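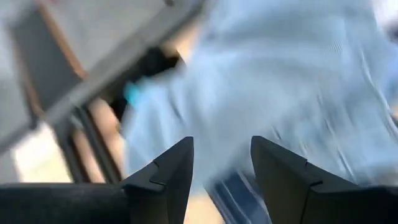

Gripper fingers, close up

Vondia Shore Power Reel for Workboats and Small Ferries
Item 3009
Made by Gandar

If you run a harbor ferry, a pilot boat or a workboat that ties up at the same berth most nights, you already know how much of your fuel bill gets burned while you're standing still. The generator hums along to keep the heaters, the fridge and the chart table lights going, the people in the apartments across the water write letters, and in the morning somebody has to fill the tank again. The Vondia reel lets you switch all of that off and take your power from the dock, with a cable that one person can pull out, plug in and put away.

We built the first Vondia for the Cleser crossing, where the ferry has a short layover and a crew of two, and neither of them wanted to be wrestling with a heavy cable in sleet. The reel stays on board, bolted to the deck or to a bulkhead, and the cable pays out over a roller guide toward whichever side you're berthed on. A spring brake holds it at the length you choose. When the tide goes down, you let out a little more slack with the foot pedal, and when it comes back up you take it in the same way.

The plug is our own 13-pin pattern, with the control pins set shorter than the power pins. They break contact first if the plug is pulled, so the supply drops out before the power pins part. We've heard from plenty of skippers who have cast off with the cord still attached (it happens to careful people, usually at five in the morning), and this is the part of the design we spent the longest on.

What's in the crate

Reel drum and frame, hot-dip galvanized
Cable with molded plug fitted
Roller guide, reversible for port or starboard
Foot pedal and linkage
Deck bolts, gaskets and drilling template
Printed manual and a spare set of plug seals

Ratings

Maximum voltage: 700 V DC
Continuous current: 200 A
Connector: 13-pin, keyed
Mounting: horizontal deck or vertical bulkhead
Brake: spring applied, foot release 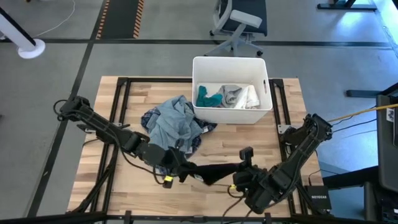
Two robot arms holding a dark garment, with more clothing on the table

Fitting it

Most yards can fit the reel during an ordinary haul-out, and there's no need to have the boat out of the water at all if your deck is easy to get at from inside. Lay the template down first and walk the cable path with a piece of rope before you drill anything – you'd be surprised how often a hatch or a cleat is just where you'd like the guide to be. Your electrician will need to match the onboard charger or converter to the dock supply, and we're glad to look over the drawings if you send them along with your order.

The berth side is a separate purchase. We recommend the Navickas pedestal, which takes our plug without an adapter and has a hinged lid that can be worked with gloves on. If your port already has pedestals of another make, send us a photo of the socket and we'll tell you whether we have an adapter for it.

Looking after it

Rinse the drum with fresh water whenever you wash the deck. Wipe the plug face dry before you close the cap, and change the seals every December, or whenever they start to look flat. The brake spring needs no grease. Please don't give it any!

Ordering and questions

Reels are built to order and shipped on a pallet, so do mention it if your dock has no forklift. Keabetswe Buthelezi handles orders, adapters and spare parts, and she's happy to talk through an awkward deck layout over the phone. Please quote item 3009 and tell us the name of your vessel and which side you usually berth on.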